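Koltard Introduces Between-Shift Service Routine for Hand-Held Grippers

Koltard has put a new service routine in place for the hand-held grippers used at its Seneviratne site, where operators record everyday tasks used to train robot arms. The routine covers setup, daily care and small repairs, and it applies to every gripper on the floor starting in January.

Until now, grippers were checked when an operator reported a fault. A loose finger or a smudged lens could go unnoticed through a whole morning of recording, and the files then had to be thrown out. Under the new routine, each gripper is looked over before it is handed to an operator and again when it comes back.

The check takes 15 minutes. A technician wipes the camera lens with a dry cloth, opens and closes the fingers through their full travel, and confirms that the reading on the screen goes back to zero when the fingers are shut. Finger pads are replaced as a pair, even when only one is worn. Screws on the camera mount are tightened by hand with a torque driver – power tools are not used on the housing.

"Most of what we fix is small," said Yeshi Adugna, who leads equipment service at Koltard. "A pad wears down on one side, or a cable works its way out of the connector. The grip still feels fine to the person holding it, so they keep going. We find it later in the data."
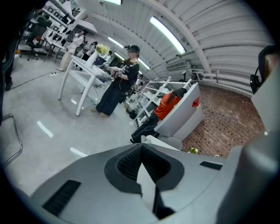

Cables get their own step in the routine. Each one is bent gently at both ends while the technician watches the live signal, and any cable that drops out is cut in half before it goes in the scrap bin so that it cannot find its way back onto a gripper. Vent openings in the housing are cleared with a soft brush. Compressed air is not allowed, as it can push dust toward the camera.

Calibration is done on a printed board kept flat on a table. The operator's own head-mounted camera is set up at the same time, and the two clocks are matched before recording begins. If they drift apart by more than 30 milliseconds during the session, recording is stopped and the pair is matched again.

Every gripper now has a log in Drakura, the company's maintenance software. The log holds the date of each pad change, the calibration result and any parts fitted. After 100 hours of use, the gripper is taken out of service and opened on the bench, where the finger rail is cleaned and greased and the return spring is measured against a new one.

Ashok Chauhan, who schedules recording at the site, said the change affects how operators hand over equipment. "You used to pass the gripper to the next person and go to lunch," he said. "Now it goes to the bench first. We keep 3 spares charged, so people are not left waiting."

Koltard wrote the routine with Pramis, which supplies the finger pads and return springs. Pramis will also provide a one-day repair course for technicians, covering spring replacement and camera mount alignment.

The written procedure, with the parts list and a blank log sheet, is available on request to sites that use the same gripper model. Requests should be sent to the equipment service desk at Koltard.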